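**Dallance to open shared food store for small community kitchens in Bratu**

*For immediate release: June*

Dallance, the regional food wholesaler, has confirmed that its new shared food store in Bratu will open to member kitchens in June. The store will allow lunch clubs, breakfast schemes and small community cafés to buy dry and packaged goods by the single pack, at the price normally charged for a full case.

The scheme is run jointly with Flilance, the charity that supports community catering across the district. It follows a trial at Iltton, where kitchens with limited cupboard space were able to order small quantities throughout the winter months. Flilance reports that 282 orders were placed during the trial, most of them for cereals, tinned vegetables, biscuits and long-life milk.

Small kitchens have long found it difficult to buy at wholesale prices. A lunch club that meets twice a week may need only a few packs of rice in a month, yet most suppliers set a minimum order well above this. The result is that clubs either pay full shop prices or hold stock that passes its date before it can be used. Dallance and Flilance believe that both problems can be eased by holding goods in one place and letting members draw on them as needed.

Membership will be open to any non-profit kitchen serving meals within the Bratu and Iltton areas. There is no joining fee in the first year. After that, members will pay a flat yearly charge, to be set once the running costs of the store are known. Kitchens that took part in the Iltton trial will be transferred automatically and need not apply again.

Up to 100 kitchens can be admitted in the first year. Should more apply, places will be offered first to those without access to a wholesale account, and then in order of application. A waiting list will be kept by Flilance and reviewed each quarter.
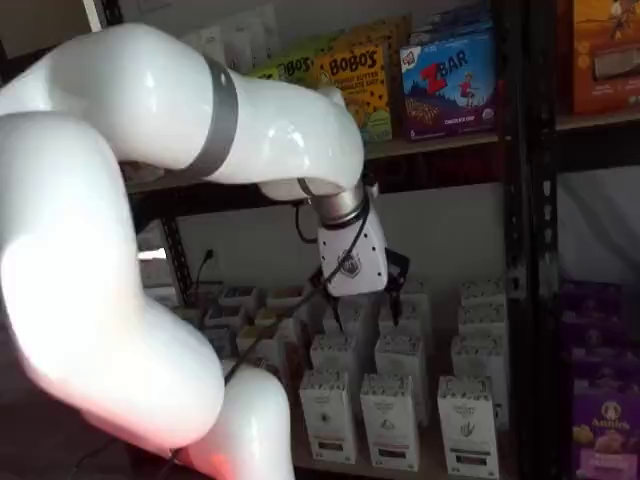 *Packaged snacks and cartons on metal shelving.*

Orders may be placed by telephone or through the Flilance website until 2 pm on any working day, for collection the following morning. Members will be given a collection time when the order is accepted. Those unable to collect may ask for delivery, which will be offered free of charge within 5 miles of the store. A small charge will apply to longer journeys, and members in outlying villages are encouraged to share a delivery where their opening days allow.

The opening range has been drawn up from a survey of member kitchens. It covers breakfast goods, pasta, rice, pulses, tinned fruit and fish, cooking oils, hot drinks and packaged snacks. Fresh, chilled and frozen foods will not be stocked at first. Several kitchens asked for larger catering packs of flour and sugar, and these will be supplied to order with two working days' notice.

Particular care has been taken over allergens. Every product in the order list will carry the full ingredient details given by its maker, and members will be told by email if a recipe changes. Where a product has to be replaced with a similar one, the kitchen will be asked to agree to the change before the order is packed. Goods will be sent out only while they are within their marked dates, and items with less than a month remaining will be listed separately at a lower price.

A spokesperson for Dallance said: "The kitchens in this area serve good meals on very small budgets. They have told us plainly that they want to buy what they need, when they need it, and to know the price in advance. The store has been planned around those requests, and we are pleased to be opening it with a partner that knows the kitchens well."

A spokesperson for Flilance said: "During the trial, one lunch club was able to add a second course to its menu with the money it saved on basic goods. Another gave up a rented cupboard it had been using to keep bulk orders. We expect members in Bratu to find their own uses for the savings, and we shall be asking them to tell us what should be added to the range."

The arrangement between the two organisations will run for two years in the first instance. Dallance will buy and hold the stock and meet the cost of the premises. Flilance will manage membership, answer enquiries and collect the views of kitchens twice a year. A short report on the first year, covering orders, prices and waste, will be sent to all members and placed on the Flilance website.

Kitchens wishing to join should request a form from the Flilance membership desk. Applicants will be asked for a copy of their current food hygiene rating, the days on which they serve meals and the name of one person authorised to place orders. Replies will normally be sent within 5 working days.

**Notes to editors**

Dallance supplies dry and packaged goods to schools, care homes and independent shops.

Flilance offers advice, training and small grants to community kitchens.

Requests for interviews should be addressed to the Dallance press office. Questions about membership should be directed to Flilance.

**Ends**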